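### 3.2 Tarefa de recolha e configuração experimental

A tarefa foi definida no âmbito da unidade curricular de Projeto em Robótica, cujo enunciado foi distribuído aos estudantes em setembro. Cada grupo devia programar a transferência de frutos de brincar da superfície da mesa para um recipiente de plástico transparente, sem alterar a posição deste durante o ensaio. O grupo Coste, composto por três estudantes e orientado por Abla Rawashdeh, optou por demonstrações teleoperadas como ponto de partida, ficando a política autónoma para a segunda fase do projeto.

O recipiente é pouco profundo e tem o bordo ligeiramente alargado. As paredes transparentes foram mantidas de propósito: atenuam e distorcem as cores dos objetos no interior, o que dificulta a segmentação por cor usada na versão inicial do módulo Grarkine. A Figura 2 mostra uma configuração com quatro peças já no recipiente e um morango ainda sobre o tampo de madeira clara, junto a um dos dedos da garra.
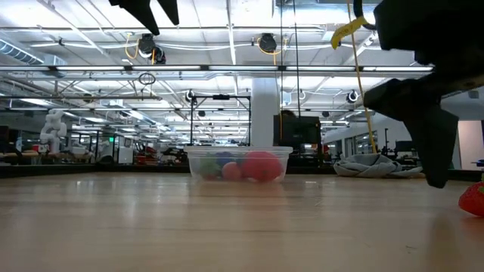
**Figura 2.** Espaço de trabalho com quatro frutos de brincar no recipiente e o morango sobre a mesa.

Foram registadas 63 demonstrações, das quais 35 serviram para o treino do modelo de preensão. As restantes ficaram reservadas para validação, com exceção de sete, excluídas por falhas de sincronização entre o vídeo e as posições das juntas. A ordem de recolha dos frutos ficou ao critério do operador, decisão que aumentou a variabilidade das trajetórias e que se discute na Secção 5.

O ensaio considera-se concluído quando todas as peças se encontram dentro do recipiente e as garras deixam de estar em contacto com elas. Uma peça apoiada no bordo conta como falha. Este critério é mais restritivo do que o adotado por Titilayo Wike no projeto Kusemdale - em que bastava o contacto com o recipiente - e impede a comparação direta das taxas de sucesso.

A iluminação do laboratório não foi controlada. Os reflexos das luminárias do teto no tampo produziram falsos contornos no detetor, corrigidos com uma máscara fixa calculada a partir da mesa sem objetos. A máscara tem de ser recalculada sempre que a câmara é deslocada.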